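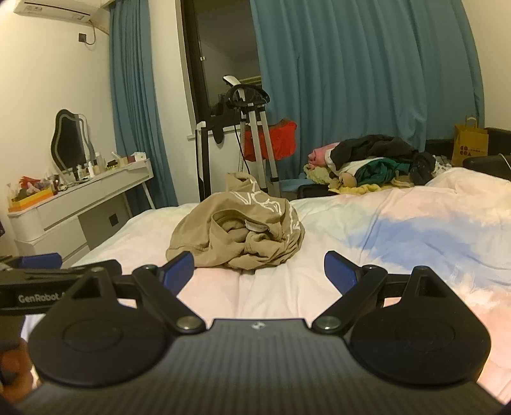
Folding practice with the hand-held gripper and a beige T-shirt.

Folding work at Zonetti: what changes for us

Many colleagues asked me about the new recording work, so I try to answer in one place. As you know, the Gristville laundry will receive its first folding robot in August. Before this, the robot must learn from people who fold every day, and Groltico has asked for 3 of us to teach it. We do not program anything. We hold the gripper in the hand, pick up the garment with the two blue pads, and fold as well as the tool allows.

It is slower than I expected. With my fingers I feel immediately if I have one layer of cloth or two. With the pads I must look, and a T-shirt that lies in a heap does not show you its shoulders. Rakiya Olaniyan, who has the best hands in our finishing room, needed 5 tries before she was satisfied with a sleeve.

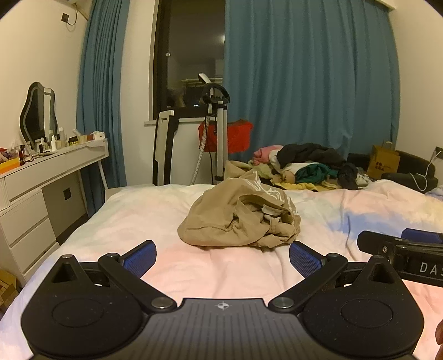 The sessions are done in ordinary bedrooms, and the garments start crumpled, as customers send them to us. Each person records 100 folds per week. These hours are paid as normal shift hours — please check your slip, and tell Ibrahim Akpan if something is missing.

Now the question I hear most. The robot will take the plain T-shirts and towels from the evening shift. Shirts with buttons, delicate pieces and all repairs stay with us. Management has written that no contract will be shortened this year, but next year is not in the letter, and I have asked for it to be added. I will report when I have the reply.

Wrists are another subject. The gripper is heavier than a shirt, so change hands often and take the full break.

If you want to join the second group, put your name on the list beside the pressing tables.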